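From: Efthymia Katsaros
To: cell-planning list
Subject: Re: [cell-planning] What goes on the spring order?

Hi all,

Periklis Kokkinos wrote:
> Before I sign anything for Starnis, can somebody tell me
> what we need besides the arms? The Tzavaras quote is 3,392
> for the bench package and I can't tell if that covers covers,
> fingertips and boxes, or if those come out of the 500 we
> set aside for bits. I'd like it settled by December.

Good timing, Periklis, I was up to my elbows in this very question! The short version is that the quote is for the hardware and the bits are on us. I'm attaching a few pictures of cord packing so you can see where the money goes.

First, the bench covering. I'd budget for replacing it (often!) and I'd like to try something tougher than the green stuff, which tears and then shows white underneath.

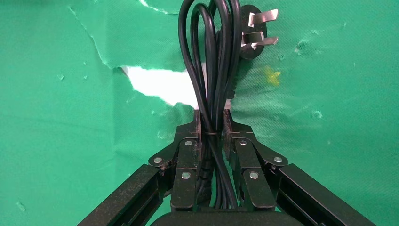 Power cord in the fingers, with a ripped patch of covering behind it.

My vote is 80 out of the 500 for covering, and if Themis finds it cheaper at Elomero, lovely, we'll put the change toward cable ties. We want the cords bundled before they reach the bench - loose ones are a whole different job, and I don't want to plan our numbers around them.

Second, cartons. Power bricks and their cables go in together, so please nobody order a size just because it fits the brick on paper. The cable needs its own room.

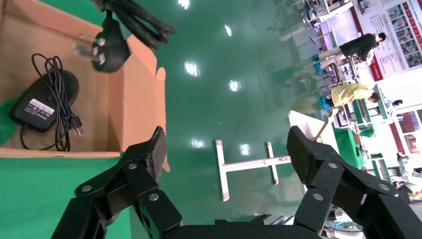
Photo: Vasiliki Zacharopoulos

I'd get one carton size for everything to start with and hold off on the fancy inserts Thodoris liked. We can always add them later (and he can say he told me so). I'd also put spare fingertip pads on the first order, so we aren't paying shipping twice to get them out to Flundthorpe.

Third, bench space. Two grippers, an open carton and the cords waiting their turn all have to share one top, so measure with the flaps folded back, please! I'd add binder clips for the cloth too, they cost next to nothing. 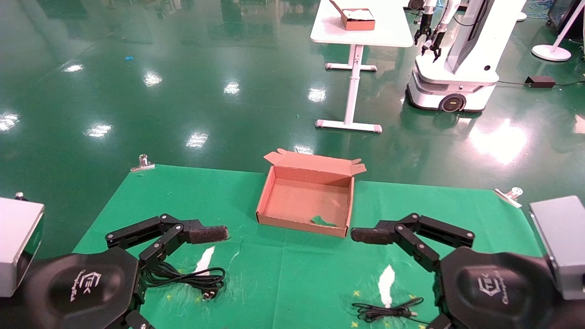 What I'd put on the order

Bench package from Tzavaras, 3,392, as quoted
Bench covering, 80
Cartons, one size, out of what's left of the 500
Spare fingertip pads, 2 sets
Cable ties and binder clips

Periklis, could you ask Tzavaras whether the pads can go in the same shipment? I'm at my desk until 4pm if you'd sooner call.

Efthymia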